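Home | Visits | Notes | Archive | Contact

Visit report: the Draltham manipulation lab
November 8, 2018
2 min read

Draltham opened its lab for one afternoon, and I went for the software. The group works on two-arm tabletop tasks, and the planner, called Humurau, has been in daily use since July. It takes a joint goal for both arms and returns a single timed trajectory. The arms are never planned separately and merged later. Planning time over 208 logged queries had a median of 367 ms, according to the slide.

Perception runs in a second process, Pokico, which publishes object poses to the planner. The wrist cameras are calibrated against tape crossings on the table. A crossing gives one point and two directions, enough to correct small drift between full calibrations with a printed board.
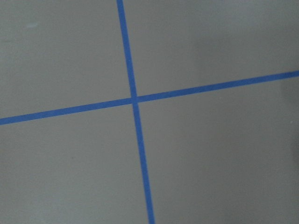
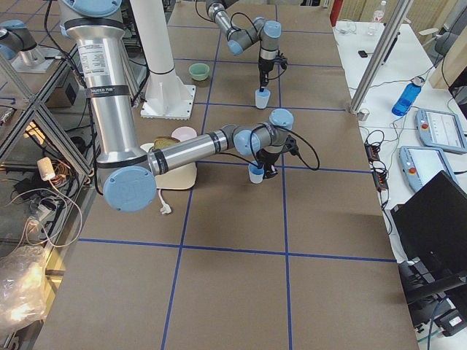

CONTROL AND PLANNING

The current task set is tableware: cups, bowls, a tray. Both arms can hold a cup at the same time, and the column between them is modeled as a fixed collision body with a padded radius. I asked about the cables. They are left out of the collision model, and the wrist joints get tighter limits to compensate. That costs some reach at the far side of the table.

Grasp width is commanded open loop. Slip detection exists in a branch but has not been merged. The operator interface, Barbier, replays any logged query with the camera streams aligned to joint states. Timestamps come from the controller clock, and dropped images are marked in the log and left as gaps. I would use this tool tomorrow if it were released. No date was given.

Open question: what the planner does when one arm faults mid-trajectory. At present both stop and the query is discarded.

Related
Notes on hand-eye calibration
Logging formats for two-arm cells
Visit report: a gripper test bench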